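Registration Opens for the Steltbridge Housewares and Storage Show

Santoro Exhibitions is pleased to announce that exhibitor registration for this year's Steltbridge Housewares and Storage Show is now open. The show returns in August with 219 booths on a single level. 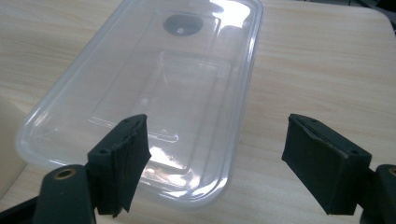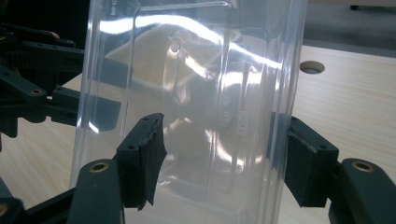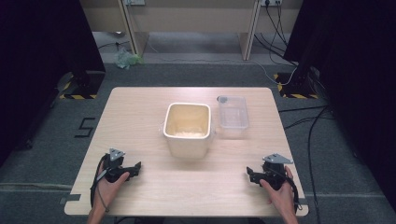
Plastic containers, clear and white.

Booth Selection and Deadlines

Returning exhibitors may keep their previous location by submitting a signed contract and deposit. Locations that have not been renewed will be released to the waiting list. New exhibitors are assigned space in the order in which applications are received.

Attendance at the last show reached 505 registered buyers, compared with 504 the year before. In response to exhibitor comments, the opening morning will be reserved for buyers, and general admission will begin after lunch.

Zorex will again handle freight and booth furnishings. The exhibitor manual, including the revised rules on hanging signs, will be sent with each booth confirmation.

Shuttle service will run between the hall and six hotels in the Plisgate district. Room blocks are limited, and reservations must be made through the show office.

Questions about contracts should be directed to Benedetta Rinaldi, Exhibitor Services.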